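Re: [sundham-allotments] Water shutoff and the shared compost

October 29, 2018
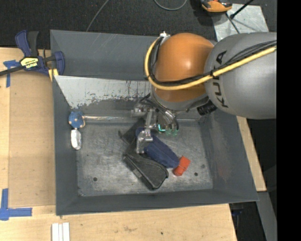 Quick one before I run out the door. Read the whole thread last night, sorry for going quiet since September, work has been nuts.

On Oct 24 the list digest had this:

> Water goes off for the winter once we get the first hard frost. Last year
> we left it too long and the standpipe by plot 14 split, so please drain
> your hoses NOW and don't leave them hooked up. Also the left compost bay is
> full again and somebody is putting squash vines in whole. They do not break
> down. Can people please chop them? And does anyone want the leaf delivery
> this year or should I cancel it?

Hoses: did mine and the two next to it. The one on the Drultetska side is still connected, the green one with the tape on it. Don't know whose. If it's yours please unhook it, the washer is shot anyway, I have spares in the shed, coffee can on the top shelf.

Compost: guilty on the vines, at least some of them. Will fork them out and chop them. But the bay is full mostly becuase it hasn't been turned. It's stone cold in the middle. I stuck the thermometer in, same as the air. Needs turning into the right hand bay and a good soak before the water goes off, so really this week. I can do an hour in the evening, need one more person with a fork. Bring gloves, there's bramble in there.

Leaves: YES please don't cancel. Last year's pile is the best stuff on the site, I put it on the garlic bed and hardly weeded till June. Only thing, can the truck tip it by the Chala Road gate this time and not on the path. Took me 3 trips just to clear enough to get a wheelbarrow by.

Other stuff while I'm here

- Garlic. Have 10 heads left over, hardneck, good size. In a paper bag on the bench, help yourself. Get it in soon.

- Seed order. Omon want the group order form back before they'll give us the discount. I make it 14 plots in so far. If you said yes and didn't send a list I can't guess what you want!

- Gate code. Still sticking on the last digit in the cold. Push hard.

- Broad beans, anyone sowing now or waiting for spring? Mine got flattened by mice last fall, every last one, so I'm tempted to start them in pots at home.

OK have to go. Reply on list about the turning please and not just to me, I lose things.

plot 3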